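Inicio Programas Residencias Archivo Prensa Contacto

Taller textil Endau - Informe de avance para la Fundación Oltari
Segundo trimestre de la ayuda

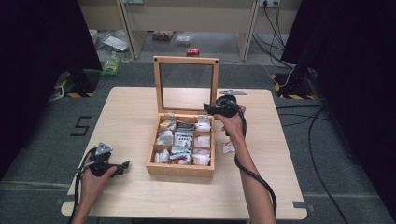
Empezamos el trimestre con 26 participantes en el taller y lo cerramos con los mismos, cosa que nos alegra muchísimo (el año anterior perdimos a varios al llegar el frío). Seis de ellos trabajan ya en piezas de gran formato y dos han pedido quedarse también por las tardes.

El catálogo del fondo avanza muy bien. De las 400 obras previstas hemos fotografiado y fichado 184, entre bordados, tapices y figuras de trapo cosidas a mano. Las más frágiles, que son las del legado Štěpánek, van aparte: la restauradora pidió guardarlas en plano y hubo que comprar cajas nuevas, que no estaban en el presupuesto inicial. El gasto se ha cubierto con la partida de transporte - adjuntamos el cambio para su visto bueno.

La galería Steletti nos cede su sala pequeña en diciembre. ¡Es la primera vez que este trabajo sale del taller! Los propios autores están eligiendo las obras, y las discusiones sobre qué va junto a qué son de lo mejor que nos ha pasado este año.

Queda pendiente el seguro de las piezas prestadas y la traducción de las cartelas. Para el próximo trimestre esperamos terminar el fichado de los tapices y enviarles una primera maqueta del catálogo.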